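Sumden Electronics Club
Minutes of the General Meeting
May 27, 2022

The meeting was called to order by the chair at the Pellmont Community Hall. A quorum was present. The minutes of the previous meeting were approved with one correction: the supply voltage recorded for the Gastinine thermometer kit should have read 5 volts, as printed on the board.

1. Kit program

The kit coordinator reported on the Hayat tabletop weather display, a through-hole kit with a four-digit LED readout, a temperature and humidity sensor and a real-time clock chip. The first batch of 60 boards has been received from the board house and inspected. Four boards had solder mask covering one pad of the sensor header. These will be scraped clean by hand and kept for club use. They will not be sold.

Members who built the test units raised the following points. The crystal sits too near the mounting hole, and a metal standoff can touch its case. The two push buttons are labeled in the wrong order on the silkscreen. The brightness resistor should be raised in value, as the display is too bright for a bedroom. The coordinator will supply nylon standoffs with the first batch and add a note on the button labels to the assembly guide. The resistor value will be changed in the parts list before the kits are bagged.

Moved, seconded and carried: that the first batch be released to members once the assembly guide has been corrected.

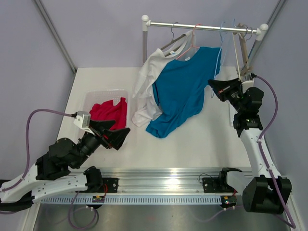
T-shirts and hangers on the rack, with the basket at left.

2. Firmware

The firmware group reported that the current build leaves 355 bytes of program memory free. A request for a Fahrenheit and Celsius switch can be met within that space. A request for an alarm cannot, unless the startup text is removed. After discussion it was agreed that the startup text be shortened and the alarm left for a later revision.

It was noted that the clock on one test unit lost time whenever the board ran from the backup cell. The group believes the cell holder was making poor contact and will repeat the test with a different holder. Results are to be posted to the members' list.

3. Finances

The account balance stands at 2,499 dollars after payment for the circuit boards. The invoice for the sensors has not yet arrived. Dues notices for those who have not renewed since January will go out with the next newsletter.

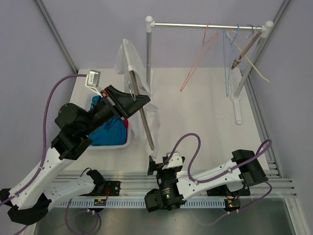

A member asked whether kit income could be held apart from dues. The chair replied that both are kept in one account but are entered on separate lines in the ledger. No change was proposed.

4. Equipment

The second oscilloscope has been returned from repair and calibrated. Probes are to be signed out separately, as two are missing their ground clips. The purchase of a hot air station was deferred until prices have been obtained from more than one supplier.

5. Other business

Members are asked to return borrowed programmers before the next meeting.

There being no further business, the meeting was adjourned.

Approved for posting by the club secretary.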